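Skineck 2, the planning and control package from Zastari: a long-term review
December 2018

I have been putting off writing this one, mostly because every time I thought I had made up my mind about Skineck, Zastari would push an update and I'd have to go back and try everything again. Well, the updates have slowed down, I've lived with version 2 on our two-arm bench at Cetdale for the whole autumn, and a good many of you have written in to ask if it's worth the bother of moving over. So get yourself a cup of something, I do tend to go on.

For anyone who missed my first look back in January, Skineck sits between your perception code and your arm drivers. You give it a list of objects and a task written as a short script, and it works out grasps, paths and timing for one arm or two. I came to it from Schumacher, our own homegrown planner (named after a beloved office plant, long story), so I know what it's like to keep a thing running on goodwill and config files.

My test task is portioning dry soybeans. Scoop from a container, pour into a bowl on a kitchen scale, stop when the target weight comes up. It sounds like nothing at all! But beans shift around under the scoop, the scale is slow to settle, and a planner that treats every object as a solid block will have a miserable time of it.

Grasping and tool handling

I was happiest with this part. You can declare a held object as a tool, with its own tip frame, and from then on you write your motions for the tool and let Skineck worry about the wrist. I marked the tip at the rim of the pink measuring scoop, wrote my dip and lift, and the solver took it from there. The thin handle worried me, as flat plastic likes to twist between the fingers, but there is a slip setting (look under Grasp, then Advanced) that lets you keep the scoop's tilt inside a band during the carry. I have mine at 8 degrees. Alaric Ridgeway, who shares the bench with me, runs his much tighter and grumbles about the planning time, so make of that what you will.

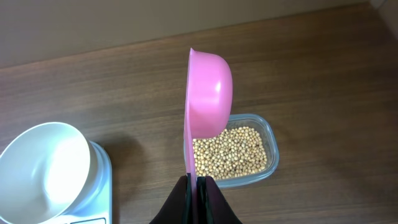
Planning with two arms

Version 1 treated the second arm as a lump of scenery, and you had to park it well out of the way before anything would move. Now both arms live in the same planning scene, and the idle one can wait close to where it will be needed next. I keep the left gripper by the scale, open, while the right one does the scooping. The planner checks each arm's path against the other and will hold one back if it has to, and you can watch it do this in the timeline view, which I confess I have spent far too many lunch breaks staring at.

Planning a full scoop-and-pour cycle takes 5 seconds on our old workstation. Replanning after a small change is quicker, provided you remembered to turn on the cache — it is off by default, and I can't think why.

Cables are still a sore spot. Skineck has no idea that they exist. Ours loop up from the grippers and swing over the table, and I ended up adding a fat invisible capsule above each wrist so that the planner would leave them some room. It works fine, but it's the sort of thing I'd hoped to find a checkbox for. 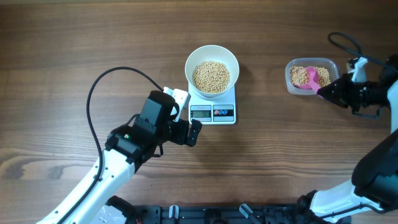
Right arm in the soybeans, left arm waiting beside the scale.

Perception hooks

You bring your own perception, and Skineck gives you a tidy way to plug it in. The clear container was my big headache here. Depth readings through clear plastic are a mess, so our detector finds the rim and hands over a box, and I let the plugin estimate the bean surface on its own. Vojtěch Štefanec wrote most of that plugin for us in 40 lines of Python, examples folder open in the other window, and it has needed very little care from me.

There's a "surface" object type that I would urge you to try if you handle anything pourable. You tell it how deep the tool may go, and the dip motion follows whatever height comes in from the camera. Reading the scale is less polished. There's a generic sensor input with a 30 millisecond polling floor, plenty fast for a kitchen scale, but the documentation for it is a single page and the sample code on that page has a typo in it. (I've reported it. Twice!)

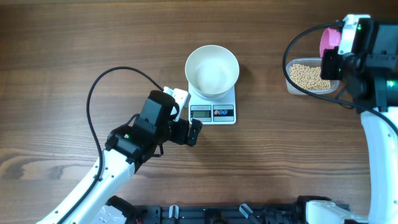
Price, support and small annoyances

The bench license is fair, and I like that it covers the simulator too. Support answers kindly and at length, usually by the next morning. The script editor loses your undo history whenever you switch tabs, which has cost me some choice words, and error messages still lean on joint numbers when a plain "the elbow is in the way" would do nicely.

Would I go back to Schumacher? No, though I do miss knowing where everything was. If you run a single arm moving boxes from one spot to another, you can probably stay with what you have. If you have two arms and a tool to hold, take the trial, turn on the cache first thing, and give yourself a free afternoon for the sensor page.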